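Toy Chest Talk > Preschool and Early Years > Block sets: mixed or matched?

Started by ekanayake_mom
Mar 6, 2019

My son is almost three and we have been given blocks from all directions. Some are plain wood, some are painted, some are foam. My sister-in-law says I should pick one system and donate the rest because the sizes don't match and he will get frustrated. My own feeling is that he doesn't care. Before I bag anything up I wanted to hear from people who have been through this already. Do you keep everything in one bin or stick to one set?

We don't have much floor space, so storage counts.

-----
farkau39
Keep one set. We had the mixed bin for two years and it was a bin for dumping. The day I put out only the unit blocks, my daughter built a garage for her cars, then a road. The sizes are fractions of each other, so two of the small ones make one of the next. A kid picks that up without being told. Throw in a foam piece that is a little too tall and the roof slides off.

-----
Lutfa Gunawardena
I ran a home daycare for eight years and I disagree with the above. Matched unit blocks are great at four and five. At two and three most of what children do with blocks is carry them, line them up, hand them to you and knock them down. Different weights and surfaces are interesting at that age. A foam wedge and a wood cube do very different things when you drop them, and a toddler will drop them many times to make sure.

What I would do is put out a small group and leave the rest in the closet. Change the group every week or two. I still do it this way when my grandkids visit.
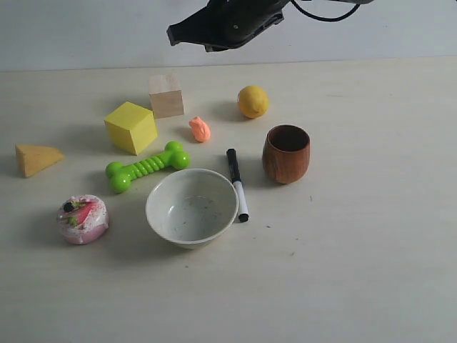

A few of the mixed ones on the table. The yellow-orange wedge is the one they call the cheese.

You want a couple of cubes in different sizes and at least one thing with a slope. The slope is what gets them past straight towers.

-----
ekanayake_mom
Thank you both. Lutfa, how many do you put out at once? And do you sort them by color or by material or not at all?

-----
Lutfa Gunawardena
I never kept to a number. Enough to cover a place mat. If he is walking away, put out fewer. If he is coming to you asking for more of one kind, go get more of that kind.

I don't sort. Children sort when they feel like it, and they usually pick a rule you wouldn't have thought of. One boy sorted mine by which ones made noise.

-----
pinecone_dad
Foam is fine until they bite it. We had a bag of foam shapes and I was picking crumbs of it out of the rug and, one time, out of the baby's mouth. If there is anyone under two in the house I would leave foam out completely. Wood can be wiped and it doesn't come apart.

-----
farkau39
Agree on foam. Also it gets grimy and never looks clean again.

Lutfa, I take your point about age, but the original post says he is almost three. That is the year mine started really building. If the matched set isn't there when they are ready, they don't find out what it does. I'm not saying burn the others.

-----
Lutfa Gunawardena
Fair enough. I would say put both where he can reach them around his birthday and see what he goes to. On foam, pinecone_dad is right for babies and for any child who still chews. I took mine away the moment I saw tooth marks. For washing, a bowl of warm water with dish soap, squeeze, rinse, and stand them on a towel overnight. Don't soak the wood ones - wipe them and dry them right away or the grain comes up rough.

-----
wirance
Going the other way on storage. Bins are the problem more than the blocks. Anything in a deep bin gets dumped because that's the only way to see the bottom. We switched to a low shelf with shallow trays, one for wood and one for everything else. Cleanup got a lot faster. The trays were from a restaurant supply place and cost less than the toy store kind.

Also check unpainted blocks for splinters before you hand them over. Somebody gave us a bag of homemade ones and I spent an evening with fine sandpaper.

-----
pinecone_dad
What grit?

-----
wirance
220. I did the edges and corners first, then a quick pass on the faces. No finish on ours. My father-in-law wanted to put mineral oil on them and I didn't see the need.

-----
emine_k
We do mixed and my kids are 7 and 4. The older one uses the odd pieces as furniture and food for whatever she builds with the good wood set. I would have been sorry to donate them. The painted ones from my parents' house are the exception. They were old and I had no idea what the paint was, so those went in the trash. If yours are hand-me-downs with chipped paint I would do the same.

-----
ekanayake_mom
Good point on the paint. There is one bag from my husband's aunt that is pretty chipped, so that one is going. The foam I will keep for now - he doesn't chew anymore, but his cousin does, and it can go up in the closet when she visits.

I'm going to try the shallow trays and a small group at a time. I'll look for a used unit block set before September, when he starts preschool. If anyone is selling one, send me a message.

-----
farkau39
Check with preschools that are closing or moving. That's where ours came from. Count on a few missing pieces, usually the arches.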